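Review: the Hamau desktop flight stick and throttle, after 163 hours

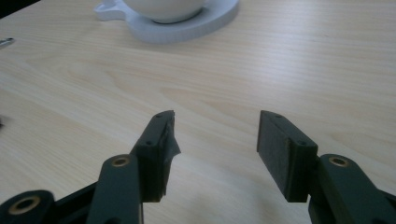

I have wanted to fly a jet fighter since I was six, and the Air Force and I agreed long ago that it would be best if I didn't. So last June I bought the Hamau stick and throttle set, which promises "front-line feel" to people whose front line is a spare bedroom. Mine sits on a desk of pale wood with long wavy grain, and for the first week I treated a white cup on its saucer as the tanker and practiced creeping up to it with the throttle. The tanker was never damaged. The carpet has a stain.

The set costs $730, before you buy the Danzer desk clamps, which you will. Without them a hard break turn lifts the base off the desk and you find yourself holding the whole airplane in your lap.

The stick is the good half. It is modeled loosely on the grip of a light combat trainer, with a proper two-stage trigger and four hat switches that click the way expensive things should. There is a little play in the roll axis when it comes out of the box, gone after a turn of the collar nut. Formation flying went from impossible to merely humiliating. I can now hold station on a simulated wingman for most of a minute before one of us has to eject.

The throttle is the other half. The travel is long and smooth, and the afterburner detent is lovely, but the speed brake slider is placed exactly where my thumb rests. I have made a great many slow approaches that I did not plan. The friction dial works backward from what the manual says. The manual also refers to 6 rubber feet. Mine came with five.

Software comes from Plillevano and looks like it was drawn up for an earlier war. It does save separate profiles for each aircraft, and once I had set up a twin-engine strike fighter and a small drone (don't ask about the drone) I never had to open it again.

I also tried the Zisstead set at a trade show. It weighs 2,830 grams, has metal everywhere and a force-feedback motor that fights you like a real airframe. It was better. It was also a good deal more money, and I have a carpet to clean.

Four stars. I'd buy the stick again tomorrow, and the throttle if they move that slider.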